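Flexible Film Packaging in Everyday Goods: Sorting and Labelling
Student project report, packaging materials module
Submitted 06/11/2020

1. Purpose

The project looked at thin film packaging from household goods and asked two questions. Can the wrappers be sorted by hand into useful groups, and how much of the printed information can still be read once a pack has been handled? Rigid tubs, tins and cartons were left out.

2. Material

The collection ran from May and came to 632 items. Of these, 83 were too badly torn to assess and were set aside. Most of the remainder came from two shops, Ziteo and Rengifo, with a smaller share from shared kitchens in the Gernitz building. Each item was given a number in pencil on a paper slip and kept in a folder with others of similar size.

3. Reading the printed text

Text was read at a table under the ordinary ceiling light. The pack was first read as it lay, then flattened by hand and read again. A line was marked as legible only if every character in it could be copied down.

Glossy film gave the most trouble. Folds reflect the light and hide short runs of characters, so telephone numbers and web addresses are often left with a gap in the middle. Single-colour printing on a milky or clear film is weaker still where the surface bends. 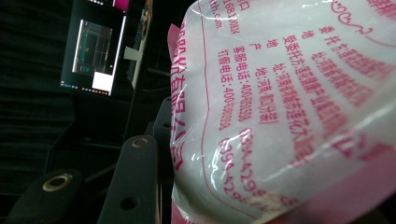
Company names in large characters were usually recovered on the first reading. Address and place-of-origin lines, being longer and smaller, often needed the second. Where a pack used Chinese text, headings were copied first and the lines under them afterwards, which reduced copying errors.

4. Sorting

Items were placed in 11 groups according to film type, printed area and shape. Shape proved the least reliable of the three. A strip twists when lifted and a wrapper that has been crumpled does not return to its first size, so the same item could be put in different groups by different members of the team.

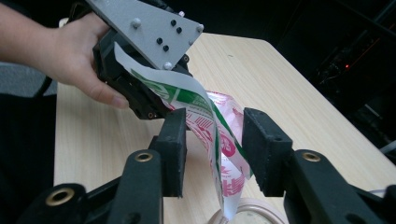 The rule was therefore changed in the second round. Film type was decided first, printed area second, and shape was used only to separate items that matched on both. Bands of solid colour along an edge were counted as printed area. The Waltar sorting sheet was altered to follow this order.

5. Results

Under the revised rule, 532 items were placed in the same group by both sorters. The other 17 were mostly narrow offcuts with too little print to judge. Flattening improved legibility on glossy film but made little difference on matt film.

6. Limits

Lighting was not measured. Film type was judged by feel and appearance, without laboratory testing, and the results should not be used to decide whether an item can be recycled. A second collection would need a fixed lamp and a larger share of matt film.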